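Clirnuven Trunura Tabletop Arm – Plug and Socket Kit
Item no. 1084
Two-finger gripper, wrist camera, rail mount. $607, ships in March.

Clirnuven says the Trunura is "ready for household chores." We sell it, and we would put it differently. It picks up cube adapters and sets them down again. Pushing a plug into a wall outlet is another matter – our bench tester, Myroslav Hladun, gave it 37 tries and logged 2 he would call good. Loose cord still beats it. If you want your desk tidied, use your hands.

Buy it to learn on. The Matsuda finger pads are sold separately. Brata controllers do not fit this model.

Wrist camera views, adapters and power strips on the bench:
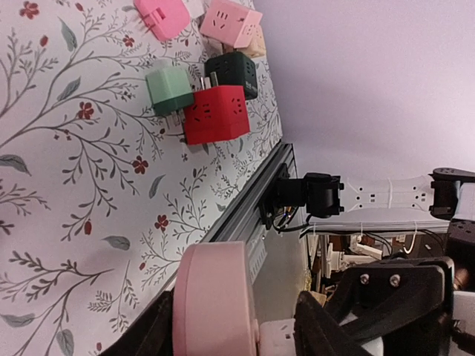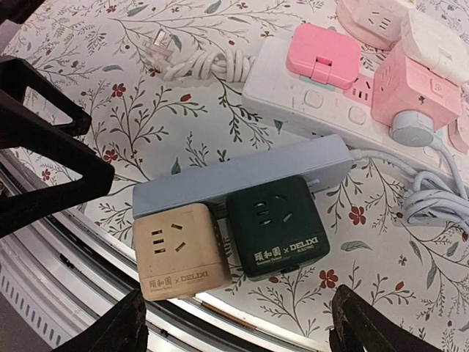
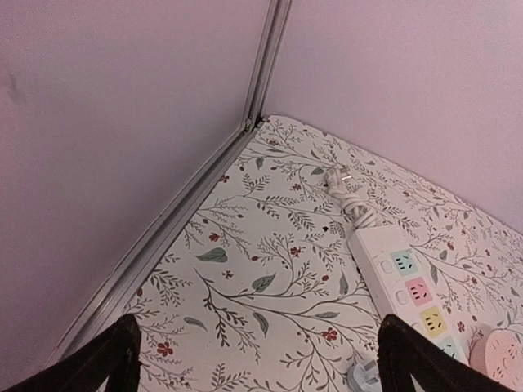
Cube adapters in the first two views; white power strip and coiled cord in the last. Adapters and strips not included.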